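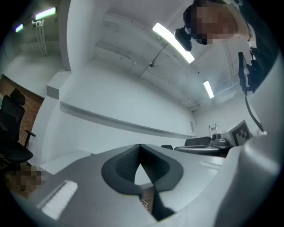

Leaning in for a closer look

Questions I get about my mending table

Where do I find you?
I set up at the Tavares library in Jesville, at the long table past the magazines. Come in through the side door if the front steps are a pain, there's a ramp.

Do I have to pay?
Nope! There's a jar for thread and needles, and if you drop something in, thank you (Ivone Barros keeps me stocked with buttons, so please don't bring more buttons).

What will you fix?
Hems, split seams, elbows, small moth holes, coat linings. I'm slow at zippers but I'll try. I won't do leather, and I've given up on stretchy swimsuits – they pucker on me every single time.

Can you just teach me instead?
Oh, I'd love that. Bring the thing you want fixed and we'll do it together. Most people get the hang of a ladder stitch in one visit.

Should I wash it first?
Please do. Socks especially.

How many can I bring?
Up to 5 pieces. Pin a note with your name on each one if you're leaving them with me.

My sweater unraveled a lot. Is it hopeless?
Maybe not, but Eulalia Rivadeneira is much better with knits than I am, and she's usually across the table from me. Ask her, and bring matching yarn if you still have any.

Are you there all year?
I take June off to see my sister. Anything left with me before then goes on the shelf behind the front desk.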